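Grarnberg laundry room reopens with folding tables and a cloth shelf

February 2024

The shared laundry room on the ground floor of the Grarnberg building is open again after 10 days of painting and shuffling things about, and if the line at the door on the first morning was anything to go by, it was missed. All 51 households in the building have use of it, and for a good many of them it is also the place where you catch up on the news while the dryers finish.

The work was done by Helletti, the same small firm that fixed up the stairwell last winter, and they kept it simple. The walls got two coats of paint, the old sink was taken out and a deeper one put in, and the window that has stuck since anyone can remember now opens with one hand. The washers are the same ones as before, so your old habits will serve you fine, including the one about giving the door on the end machine a good firm push.

What most people were talking about, though, was the folding corner. There are 3 new tables there, set at a height that is kind to the back, and a long low shelf for the cleaning cloths that used to live in a heap under the sink. The cloths are for everybody. Take one, wipe down the table and the top of your washer when you are finished, and drop it in the bin marked for washing so it can go in with the next warm load. Nel, the thrift shop across the street, gave a big bag of them to get things started, and there are more put by for when those wear thin.

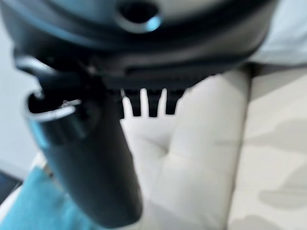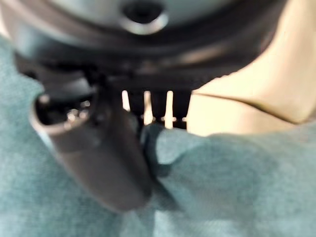 Opening day came with a folding hour, which had been put on the calendar as a bit of fun and ended up running well past lunch. The idea was to share whatever tricks people had picked up over the years, and there was no shortage of them. Fitted sheets took up the better part of it, as you might guess. The method that won the most converts was to tuck the corners into each other first, lay the whole thing flat, and only then start folding in the sides, and several people went upstairs to fetch a sheet of their own so they could try it on the spot.

Thick, fuzzy cloths got their turn too. The advice there was to leave out the fabric softener, which makes them worse at picking up dust, to keep them away from towels that shed, and to dry them on low. Fold them in half and then in half again and you have eight clean sides to work with before you need a fresh one, a sum that had a few of us counting on our fingers to check.

The bakery Avivura sent over cinnamon rolls, and the coffee urn from the meeting room was carried down and set out in the hall, where food and drinks should please stay from now on so the new tables keep their good looks.

Hours are the same as they were before the work, and the sign-up sheet is back on its nail by the door. Slots are still 2 hours each. If you can't make yours, cross it out so a neighbor can have it, and if you come down and find a finished load in the machine you need, the baskets on top of the dryers are there for moving it into. Lost socks from before the closing have been saved in a box by the window and will be kept through the end of the month. There are a lot of them, and some are very nice.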